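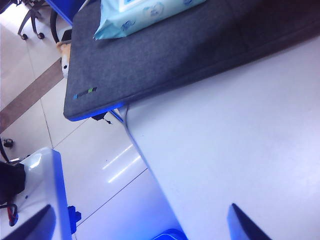 3.2 Shared tables and the return of borrowed items

The second part of the study looked at how members of small hobby clubs use tables that belong to everyone. Two sites were compared. The Sestlow site kept a written sign-out sheet, while the Adano site relied on spoken agreement. Both had been open for more than a year when the study began in February, and both allowed members to leave items out between visits.

Members were asked to report any item they could not find when they needed it. At Sestlow, 14 reports were filed, and 7 of them concerned tools that had been signed out but not signed back in. At Adano, 33 reports were filed. Most concerned small supplies such as tape, batteries and cleaning cloths, which members tended to treat as free for general use.

Larger personal items were seldom reported missing at either site. Members said that they felt able to tell whose these were without a label, and that they would not move them without asking (see Figure 4).

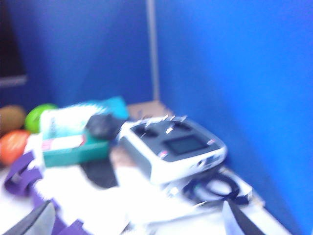

Figure 4. Shared table with a handheld radio transmitter among other items.

The follow-up survey, which was based on the Lo Presti scale of shared ownership, drew 73 replies. Members at Adano gave higher scores for trust and lower scores for order. Several wrote that a sheet would help, but that they would not want to be the one to enforce it. At Sestlow, complaints centered on the sheet itself - in particular, on the lack of space for notes about damaged items.

The two sites differed in size and in opening hours, and these differences were not controlled for. Section 3.3 compares the reports by length of membership.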